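Calus pushes back its staking switch, and my coins are staying put for now

I was halfway through my first coffee when the Calus team posted the update a lot of us have been waiting on. The move from masternodes to plain staking, which was supposed to go live in August, has been pushed back. The new plan is to flip it on after one more round of testing on the test network, and the post doesn't give a day for that.

I run a small masternode on Calus myself, so I read the thing twice. Herman Raju, who signed the post, says the last test run had 173 nodes taking part and that 20 of them dropped off when the reward split changed over. They came back once their owners restarted them, but he wants it to work without anybody having to touch a keyboard. Fair enough! I've slept through enough wallet updates to be on his side here.

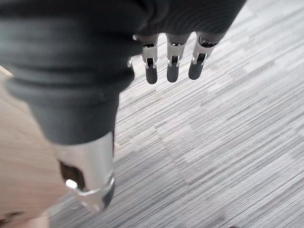 Do current masternode owners have to do anything right now?
Leave your node running on the version you have. The post says a new wallet will come out before the switch, and the collateral stays locked under the old rules until then.

The part that got people talking in the chat was the payout change. Under the old setup, you needed a full block of coins to run a node and got a fixed share. Under the new one, anyone can stake any amount, and the rewards get split by size and by how long you've been in. Small holders love it. People who bought up coins last winter just to reach the masternode minimum are a lot less happy, and I get that too (I was one of them, and I paid too much).

Oranuch Kongkaew, who has been handling questions for the team, told the chat that existing node owners will get a bonus rate for the first 192 days after the switch. She wouldn't say what the rate is. A few people pushed her on it and she said it's still being worked out, so please don't go building spreadsheets yet.
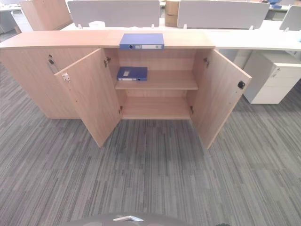 Cabinet doors open, with a shelf inside.

Then there's the hosting side. I've kept my node with Clesow since the spring, mostly out of laziness - they set it up, I pay them monthly, and I check the balance more often than I should. Pornthip Thongsuk at Clesow emailed me back the same morning to say nobody will be charged a setup fee for moving a node over to a staking wallet, and that anyone who'd like to leave instead can do it with three days' notice. I asked whether the monthly price would come down, since a staking wallet needs a whole lot less machine than a masternode does. She said they're looking at it. I'll keep asking.

Zaltell, the other host that a lot of Calus people use, hadn't put anything out when I wrote this. If you're with them, I'd send a note and ask about fees before the new wallet lands. 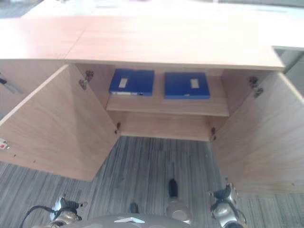
What about the Phuthong exchange?

Deposits and withdrawals of Calus on Phuthong are open as normal. They had planned a pause for the August date and have now called it off. Manee Mahawong on their support desk says customers will get an email before any new pause, and that coins sitting in open orders won't be touched.

The price dipped a bit on the news and then wandered back up by lunchtime. I didn't buy or sell. I did move a few coins I'd left on the exchange back into my own wallet, which I'd been meaning to do for ages.
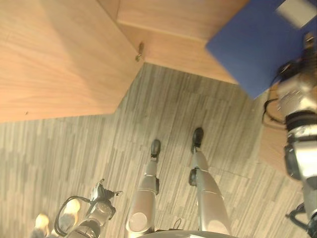
When will the new test round start?
The team says it opens as soon as the restart fix is in, and sign-ups are on the Calus forum under the thread started by Pak-hei Yip.

I've put my name down for it with a spare wallet, so I'll post again once I've seen how the payouts look on my end - and if Clesow gets back to me on price, I'll add that here too.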